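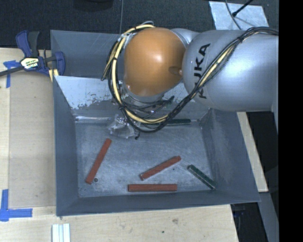
Sorting by Colour: What We Learned from a Bin of Blocks
Project report by Sohail Virk, second-year design and materials stream

When our group first sat down in November to choose a topic, we had grand plans involving a whole warehouse, and it took our tutor one very patient afternoon to talk us down to a single grey bin. I'm glad she did! A bin with sloping sides and a few coloured blocks in it kept us busy for the entire term, and I could happily have gone on for another.

Our question was a plain one. If you tip long, slim blocks into a metal bin, where do they come to rest, and does that make them easier or harder to pick out again? We used red and dark green blocks and called our little study Bivo (the name was meant to be temporary, but it stuck).

We did 23 tips by hand, and in 13 of them at least one block finished up leaning on another, which was more than any of us had guessed. The red block lying diagonally on the left side of the floor is a good example of a resting place we came to know well, and we marked it on our sheets as "slant left".

The sides of the bin matter a great deal, and so does their condition. The back slope has a big pale worn patch with a ragged, flaking lower edge, and the floor is scuffed as well. Our guess is that blocks slide differently over the worn part, but we only made six tips aimed at that slope and I wouldn't want to lean too hard on so few.

If I were doing it over, I would colour-code the record sheets from the first day, and I would borrow a second bin with straight walls to compare. I'd also leave much more time for writing up, as my first draft ran to 600 words on the floor alone and my groupmates (very kindly) asked me to trim it. The full tip record is in Appendix B, along with our sketches of the resting positions.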